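Irkstead Public Safety Board > Courts and Crime
Thread: Bond reset in the Vasiliu warehouse burglary case
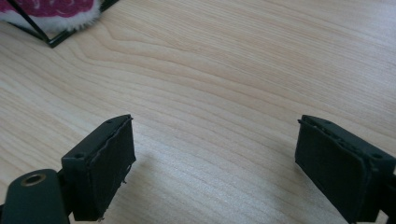
Light wood tabletop, grain running diagonally.

gikus_line wrote:
Docket updated 3 Sep 2024. The judge set bond at $185,000 with GPS monitoring. The no-bond hold is gone. Two counts of burglary of an unoccupied structure, one count of possession of tools. Prosecutor is Rodica Ardeleanu. Next hearing is a status conference.

tfurtuna wrote:
The hold was never a ruling on dangerousness. It was a temporary hold pending first appearance on the second count. The local paper reported it as "denied bond" and people repeated it.

marlpit wrote:
Disagree. Page 2 of the order cites the prior record as grounds for detention. A temporary hold doesn't need grounds.

tfurtuna wrote:
Page 2 quotes the state's motion. The ruling starts after that. Read the signature block – it's a scheduling order.

marlpit wrote:
OK, I see the motion language. I still think a defendant with an open case in the next county should not be eligible for monitoring. The monitoring office already has 39 people on devices.

gikus_line wrote:
Caseload isn't a factor the court can weigh. Flight risk and prior failures to appear are.

owl_on_grumum wrote:
Is this the same crew that hit the storage units on Grumum Road?

gikus_line wrote:
Not charged. The affidavit only covers the Vasiliu building.

Traian Furtună (moderator) wrote:
Keep names of uncharged people out of this thread. One post removed. If you have the affidavit number, post that and skip the screenshots.

marlpit wrote:
Number is on the clerk's site under the second count. The first count has no affidavit attached yet.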